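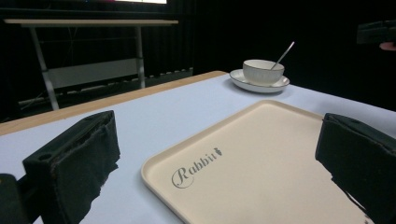 Winditz Table Things, read me first

This folder has the notes and pictures of table setting from the Winditz flat. The subject is small serving ware: trays, cups, saucers, and how people put them on a table before guests come.

Contents

The set has 884 pictures in 4 folders, 221 in each folder. Folders are named by the main thing: tray, cup, saucer, mixed. If a tray and a cup are both on the table, the picture goes to "mixed" only when they touch. Otherwise it goes with the nearer thing.

Labels

Labels are in labels.csv, one line for each thing, over 1,255 lines. The columns are thing, color, shape, rim, and printed text. Write the text as it is on the thing, with capital letters kept – "Rabbit" and not "rabbit". A small drawing next to the word, for example a carrot, goes into the column "mark". For a cup where the handle is not visible, please write "unknown" and not "none".

Known problems

Cream and beige were used mixed by the two labelers until May. Alžběta Charvát corrected the tray folder, but the saucers are still not done. Gold and dark rims are also difficult to separate, so "unsure" is allowed there.

Contact

Labels: Vlasta Ondrejka. Folders and names of files: Otakar Jireš.

Last change: September 1, 2025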